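Print the manual

Equipment suppliers have largely stopped printing manuals. The usual replacement is a folded card with a web address on it, and the document behind the address may be a file, a help page or a search box. I think this is a mistake for any product expected to last longer than the supplier's current website, and that purchasing rules should be changed to say so.

The cost argument for dropping print is weak. A 200-page manual is a minor part of the price of any machine costing more than 2000 pounds. Suppliers save on printing, storage and translation, but the work of finding the right instructions is passed to the customer and repeated at every site. It does not appear on any invoice.
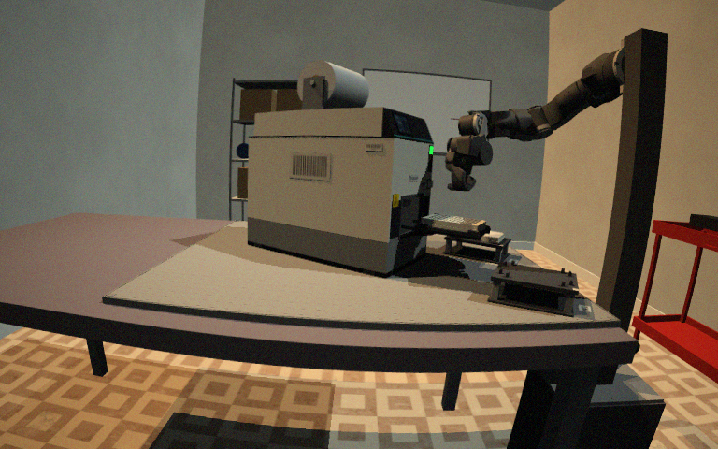
One reader of an earlier version of this piece objected that paper is out of date on the day it is delivered, and that a wrong instruction in a binder is more dangerous than a missing one.

The objection is fair as far as it goes. Corrections do matter, and an online document is easier to correct. But the machine on the bench was built to one revision, and its owner needs the text for that revision. When Brostier reissued the guide to its Doucette pump controller, the new file replaced the old one at the same address. The chapter on fault codes had been rewritten for new firmware. Owners of older units were left with 13 codes that no longer appeared anywhere in the published text.

A printed manual would have carried the revision number on its cover. Errata sheets could then be posted or downloaded and placed inside it. This method is slow and dull, and it leaves a record of what changed.

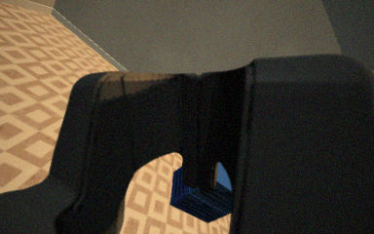 Matte dark housing with rounded corners, seen close up.

Search is the other common defence. It works when the user knows the supplier's word for the thing. A person who has met a fault for the first time often does not, and a table of contents helps more because it shows which words are in use. The Plarkance service site returns 58 results for "reset", sorted by date of publication. The paper edition had one index entry and a page number.

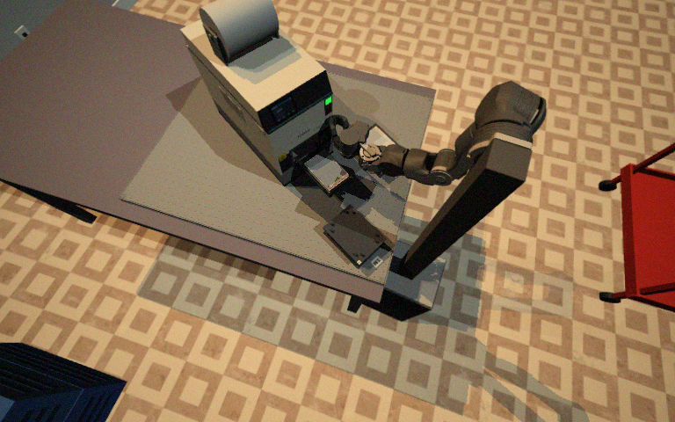
Boxy instrument on a perforated plate.

Access is a further problem. Many sites restrict network use near production equipment, and some supplier portals require an account tied to the original buyer. Machines are resold. Trarwood closes an account when its service contract ends, which removes the instructions along with the support.

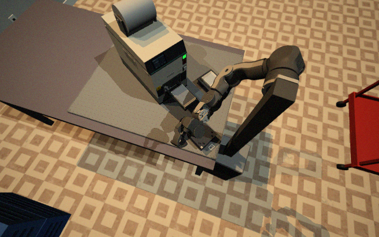 Simple displays make good documentation more necessary. Designers have reduced the number of controls and moved information into colours, symbols and menus. A small green light at the right end of a control panel, as on the instrument above, could mean powered, ready or running, and the colour alone does not settle which. The definition belongs in a document stored within reach of the machine and matched to its serial number.

My proposal is modest. Tenders should require one bound copy of the manual per unit, marked with the hardware and firmware revisions it covers. They should also require a plain file of the same text, readable without an account, and should oblige the supplier to keep every superseded edition available for the working life of the product. Online help can continue alongside these and be updated as often as the supplier likes. Buyers who do not want the paper can decline it in writing at the time of order.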